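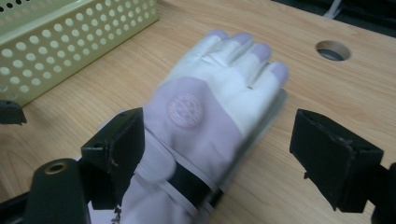

Shared Workroom Inspection Checklist with Comments

Search this site Enter keyword Go

April
By the Building Safety Desk, Pendine

Form 933. Applies to shared workrooms, reading rooms and small meeting rooms in the Pendine building. Mark each item P (pass), F (fail) or N/A. A fail needs a comment and a work order. Comments printed under the items are from the most recent round and stay on the form until the next one is filed.

Section A. Doors and exits

A1. Door opens fully and stays open on its holder. P
A2. Door closes and latches without being pushed. F
Comment: Closer on the Clatov Room is set too slow and the latch does not catch. Work order opened. Adjust the latch speed first, then retest with the corridor windows open.
A3. Path from farthest seat to door clear of bags, carts and cords. P
A4. Exit sign lit, both faces. P
A5. Evacuation map posted and matches present layout. F
Comment: Map in the Edet Room still shows the partition wall taken out last year. Replace. The copy by the elevator is correct and may be used as the master.

Section B. Floors

B1. Carpet tile edges flat, no lifting. P
B2. Floor box covers closed and flush. P
Comment: One cover in the Edet Room has a stiff hinge. Passes, but check again next round.
B3. Entrance mat lies flat. N/A

Section C. Tables and desks

C1. Stands level, no rocking under hand pressure at each corner. P
Comment: Press down at the corner, then across the middle. Leveling feet on the long table (108 inches) were reset during the visit.
C2. Top free of splinters, raised grain, open seams and sharp edges. P
Comment: Check by touch as well as by eye, working along the edge and then over the top. A light fabric glove will snag on a splinter that a bare palm slides over. Look along the surface at a low angle with the overhead lights on. If glare hides part of the top, move and look again from the other side.
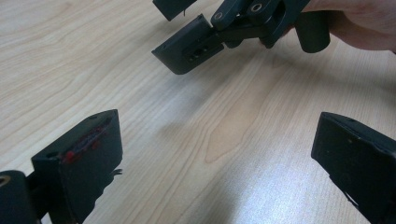 Pattern in the grain is not a defect and should not be written up. Three work orders last round were for dark figure in the wood that turned out to be smooth and sound. Record a crack only if a fingernail catches in it, and give its length.

C3. Fasteners under the top tight. Legs and rails secure. P
C4. Posted load limit in place on folding tables (40 pounds per leaf). F
Comment: Label missing on two folding tables in the Clatov Room. Tables may stay in use, but nothing heavier than a laptop goes on the leaf until new labels are on.
C5. Finish cleaned with approved product only. P
Comment: Solvent wipes are still being left in the cabinets. Remove them when found and note the room.

Section D. Seating

D1. Chair bases and casters intact. P
D2. Gas lifts hold height under load for one minute. F
Comment: One chair sank. Tagged and taken out of the room. Do not return it to the spare stack, where the tag tends to get lost.
D3. Armrests tight. P

Section E. Electrical and lighting

E1. No power strip plugged into another power strip. P
E2. Cords free of cuts, tape and pinch points. P
E3. Outlet plates whole and secured. P
E4. All ceiling fixtures working, no flicker. F
Comment: Flicker over the window side of the Edet Room. Lamp was swapped with no change. Suspect driver, refer to electrician.

Section F. First aid and storage

F1. First aid cabinet stocked to list, nothing out of date. P
Comment: Eye wash is the next item to expire. Reorder through Medimum, the usual supply account.
F2. Shelves anchored to wall. P
F3. Heavy items stored between knee and shoulder height. P
F4. Nothing stored within 18 inches of sprinkler heads. P

Closing out a fail

Failed items are to be corrected within 14 days. Where parts are on order, write the order reference in the comment field and change the mark to F-HOLD. Items on hold are looked at again at each round until closed. Exit and electrical fails may not be placed on hold. If they cannot be fixed the same day, lock the room and post the closure notice on the door.

File the signed form in the room binder and send a scan to the Safety Desk before 4:00 p.m.

Contact the Safety Desk | Copyright Pendine | Back to top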